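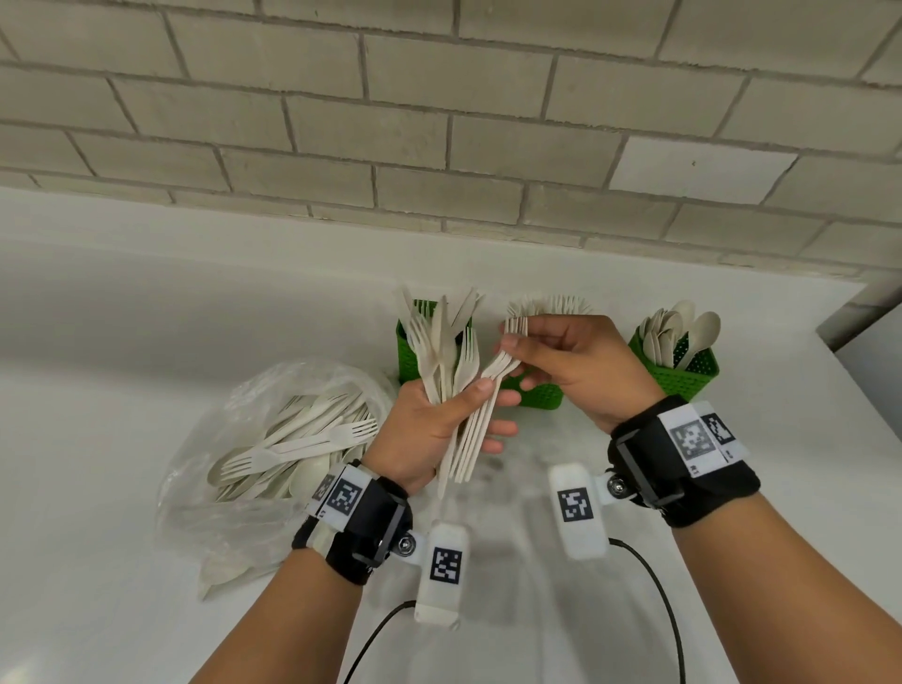 Forks and knives getting sorted at the counter.

Compostable cutlery for a 300 person lunch -- what are you using?
Catering & Events board

pellmarsh
We do a staff lunch every September for a client in Posholm, 300 heads. They want no plastic this year. I have a quote from Zeltier for birch forks and knives, 3940 pieces in the case. Has anyone used them with hot food?

dockside_kit
Used them for two seasons. Fine with pasta and salad. The knives won't cut chicken, so slice it in the kitchen.

oven_left
Disagree on fine. I had 17 forks snap in one lunch, all at the neck. Switched to Drallari and paid more per case, but the complaints stopped.

dockside_kit
Were those stored somewhere dry? Mine sat in a garage one winter and got brittle. The new case was OK.

oven_left
Shelf in the prep room, sealed box. It was the forks.

tallgrass652
Does the client's hauler take wood? Ours takes food scraps and paper only, so all of it went to landfill anyway. I'd ask before spending the money.

pellmarsh
Good point, I'll call them. The building uses Mathias for pickup and I never asked what they accept.

quillback
I would skip disposables at that size. I rented 652 pieces of steel for a wedding and it came close to the cost of wood once I counted trash bags. You do have to scrape and rack everything, though.

pellmarsh
No dish area on site and we have to be out by 3 pm. Rental won't work -- I did look at it.

quillback
Fair enough. Then get samples of both and try them on whatever you're serving.

pellmarsh
Samples requested from both. Menu is baked ziti and green beans. Will post when they get here.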